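Call for Participants: Operators and Reviewers for the Table Handling Rules

Grivix is preparing the second edition of its rules for handling tasks with two robot arms, and we look for people who will test them with us in Stokham from March. The first edition was written by engineers only, and several rules were understood differently by each operator.
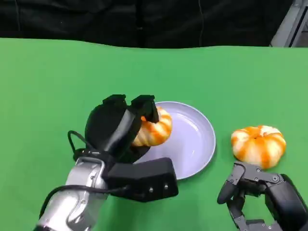
You do not need a technical degree. You need patience, good eyesight (glasses are fine) and enough English to write short notes. Each participant reads 466 lines of rules in the first week and marks every sentence that can be read in two ways. After this you work in pairs, one person at the controls and one with the checklist. The pairs change each morning.

The main points under test are how an object is released, when the second arm may start to move, and who is allowed to say stop. In our present text, both persons may say stop, and the arms stay still until both agree to continue.
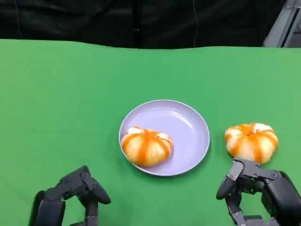 Can I apply if I have never controlled a robot?
Beginners are welcome, and about 100 hours of paid training are included.

Please send one page about yourself to Leen Mahasneh, reference 713. Travel from Jitaru is paid.

3 comments

dorin_p: Is it possible to do only the reading part, from home?

Leen Mahasneh: Dorin, for the first week it is possible. Please write it in your application.

M. Kessy: Shared with my class.

Related
Safety reader wanted, Cernivel
How we write a stop rule
Night shift operators, Stokham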